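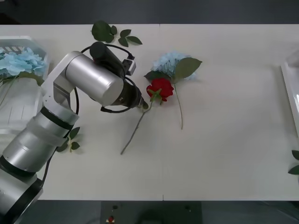

Can I use the Graltcombe recipe cards in my own cookery booklet?
Please do, as long as you keep the name of the person who gave the recipe next to it, and tell your readers where the rest of the collection lives.

Graltcombe Recipe Cards, read me first

Hello, and thank you for downloading this. It's a collection of 200 handwritten recipe cards, typed up into one plain spreadsheet so that people can search them, cook from them, or simply have a nose through what other families ate for tea. I started it with a shoebox from my aunt and it has rather got away from me since (my kitchen table would like a word).

What you get

cards.csv has one row for each card: title, giver, main ingredient, method, and a notes column for anything scribbled in the margin.
measures.txt is my list of old measures with a modern equivalent beside each one. A "teacup" is not the same in every family, so please check the giver's name before you convert.
spellings.txt gives the spellings as written and the ones I settled on.

Where the cards came from

Wiesława Michalski lent the largest batch, 70 cards, mostly soups, dumplings and a really lovely run of plum cakes. Henryk Kołodziej sent pickles and preserves, all in tiny pencil, and Iwona Lis read the Polish ones aloud to me over several long evenings while I typed. Any mistakes left in those are mine, as she speaks faster than I type!

Things to watch for

Oven temperatures are missing from 100 of the cards. Where a card says "a good oven" I've left it saying exactly that, and I would start moderate and keep an eye on it. The preserves are copied as they were written and haven't been checked against current advice on bottling, so please look that up before you put anything away for the winter. There are 4 cards with water damage, marked "part" in the notes column, and I haven't guessed at the missing lines.

Changes

March: Bartosz Szulc spotted that two of the rye bread cards had swapped methods. Now put right. The ginger biscuits have also got their ginger back.

Still to do

Carter Gosselin is working on an index by season. I'd like to add a column for how many each dish feeds, but so many cards just say "enough".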